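4. Setting up your Ravine shelf timer

Okay, the timer is out of its box and the battery door is closed, so now we get to the part I like! I wrote this section after setting up my own at the Gernmont house, and again for Noémie Hiebert, who wanted hers by the stove (please don't, see the caution below).

1. Hold the round button down for 3 seconds. The screen blinks and shows a zero.

2. Turn the dial to the right until you get to 60. That's your longest countdown in minutes. If you go past it, the timer rolls back to zero and you start over, which I still do all the time.

3. Press the button once to save. You'll hear one short beep. Two beeps means it didn't save, so go back to step 2.

4. Pick your snack break reminder. Mine is set to 15 minutes, and the kids have learned to listen for it.

5. Stick the timer up where you can reach it. I like the inside of a cupboard door, a little below eye level.

Note: The sticky pad needs 6 hours before it will hold properly. Lay the timer flat on a table or a counter until then. Mackenzie Fehr hung hers up right away and found it behind the flour bin the next morning.

Note: If you have the older MacPherson model, there's no dial. Use the plus and minus keys instead, and skip step 4 completely.

Caution: Keep the timer away from the stove, the toaster and the top of the fridge. Heat makes the screen go dim, and it doesn't always come back.

Caution: Wipe it with a dry cloth only. No sprays!

To change the reminder later, press the button twice and turn the dial. Your old setting stays put until you save the new one, so feel free to play around with it. Changing the beep sound is in section 5. 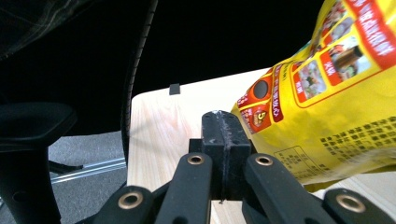 Snack break, yellow bag at the table.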